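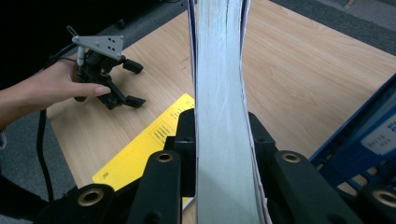 4. Adding books to your Tiltach catalog

Before you start - scanner charged, label printer on, Keltham labels loaded (2826 size, the small ones). Other sizes will jam.

4.1 Open Tiltach and pick Shelf > New Batch. Name the batch. Short names work best, no slashes.

4.2 Set the batch limit. Default is 200 books. You can go up to 600 but saving gets slow on older laptops.

4.3 Scan the barcode on the back cover. One beep = found. Two beeps = no match, go to 4.6.

4.4 Check title and edition on screen. Paperback and hardcover get mixed up alot. Fix it now, editing after the batch is closed takes longer.

4.5 Press Print. Stick the label on the spine, an inch up from the bottom. Thin spines - put it on the front cover, lower left.

NOTE: Labels can be moved for the first few minutes. After that they tear.

4.6 No match? Choose Manual Entry. Title, author and year are required, the rest can wait. Books with no barcode always go in this way.

4.7 Close the batch. Wait for the green check mark before you unplug the scanner.

CAUTION: Unplugging early loses the whole batch. There is no undo.

CAUTION: Do not use labels on old or fragile covers. Use a paper slip inside instead - Gasser acid-free slips fit the printer tray, set media to Plain.

4.8 Back up. File > Export > Girnivard format. The free plan holds 2000 records, after that new entries are saved but wont sync.

Changed in the September update: batch names can now be edited after closing. See section 7 for lending and returns.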